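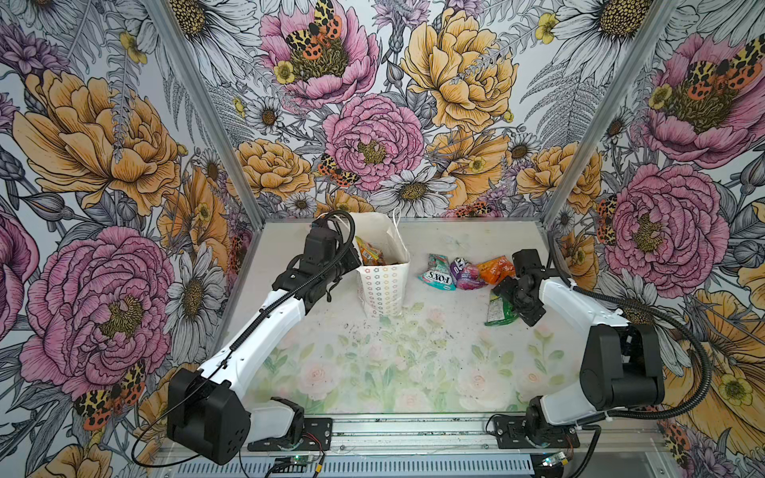 Bag packing cell, both arms, candy packets and paper gift bag.

May 2018

Equipment notes, second pass at the budget. Writing this down before the quotes blur together.

What we're being asked to decide: stay with the two-arm cell for another year and spend on parts, or put the money toward the Darnulau package, which comes with its own arms, its own fixture and a support contract. There's also the Martinelli quote for grippers only. I have read all three twice and I don't trust any of them yet.

Darnulau first. The brochure says "ready for flexible packaging." Flexible packaging in their demo video is one size of pouch, flat, facing up, all in a row. Ours are crinkled and twisted, some lie on top of each other, and the bag they go into is a paper one with a cord handle. I asked for a trial on our own packets and got a PDF. Support contract is 658 a month. No figure for what happens if we cancel early. Asked, no answer so far.

Martinelli. Gripper pair plus mounts, 2482, shipping extra. The sample fingers they sent are wider than ours with a softer pad. Might help on foil. Might also be too fat to get into the mouth of the bag once there are packets in it, and I'd want to see that before anybody signs. Their drawing gives the opening but not the outside width when open - I had to measure the samples with calipers.

Things I think we need whichever way it goes:
spare servos for the wrist joints
a proper cable guide, both arms
new floor panel (this one has specks and grime all over it)
bags, a lot more of them
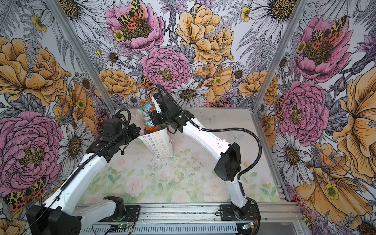

Dasen disagrees about the cable guide and says we should leave the cables looped as they are, because every guide we've tried has cost us wrist travel and the money would do more good in spare servos. Fair point on travel. I still want one on the list, cheap one, printed in house if need be. Marked as optional.

Went through what we spend on consumables, which no one had put in the first version. The bags are not dear but they don't last when a gripper goes in at the top over and over. Packets last longer than I expected, then they tear and that's that. If the purchase goes ahead this line doesn't shrink, it grows, since a faster cell eats more bags. The Darnulau spreadsheet has consumables at zero. I wrote that in the margin in pen.

Also their cycle time. They claim 8 seconds per item. From what start? With the item already located? If you only count from gripper closed to gripper open I can make our own cell look good too. I would like the same clock used on both before it goes in a table.

Wrist cameras: keep. The Darnulau package has one overhead camera and nothing on the wrists, and wrist cameras are an "add-on, price on request." I don't see how their setup is supposed to deal with a wrapper lying half over another wrapper. From overhead you get a patch of color and glare. Up close you at least get the crimped edge and some lettering, upside down as often as not. If we have to add two cameras and the brackets and the integration hours then the package price on page one is not the price.

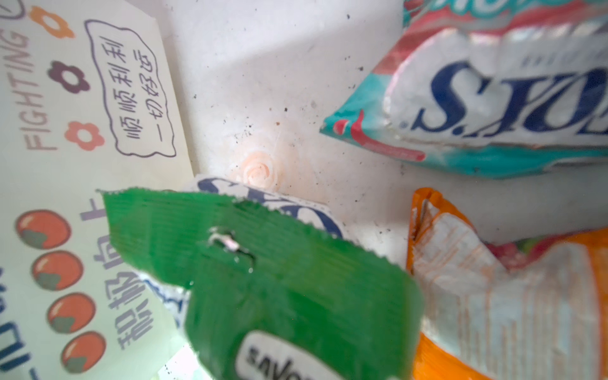

Numbers as they stand

Keep and repair: Martinelli grippers 2482, servos to be quoted, floor panel we can cut ourselves. Bags out of the general supplies line.

Replace: package price as quoted, plus 658 a month, plus cameras (unknown), plus our time to move everything over (unknown, and I don't believe the two weeks in their plan). Lead time is 29 working days after the order is accepted, so nothing useful from it before the end of June even if we said yes today.

Barkotness came up again as a third route, leasing. Read the terms. Monthly is lower but you pay for install and for removal, and wear parts are ours. Wear parts are most of what we spend. Don't see the attraction. Left it in the comparison for completeness and so it doesn't get raised a fourth time.

What would change my mind on replacing:
a trial with our packets, our bag, unsorted
wrist cameras priced in writing
a cancellation figure
cycle time with the start and stop spelled out

If we get all of that and it still looks good I'll go along with it. Two of the four won't do.

On fingers. Ours are dark and tapered, narrow at the tip, and that shape suits slipping in next to a packet when another one is overlapping it. Not convinced a wide soft pad does that. Want to ask Martinelli for one narrow and one wide and pay for the mounts once.

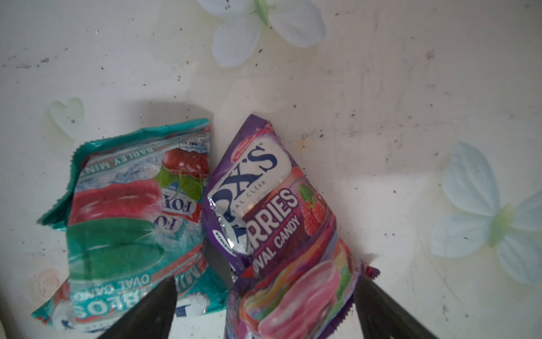 Dasen's comment on the draft: one narrow and one wide means two sets of spares and two calibrations, so pick one and live with it, and if it has to be one then narrow.

OK. Changed to narrow, both arms, pending their outside width. Request sent with the measurements from the calipers and a note that the samples can go back.

Still open: servo quote, who pays shipping on the returns, whether the support contract can start after acceptance instead of at delivery. Page two of the Darnulau terms says delivery and page five says acceptance.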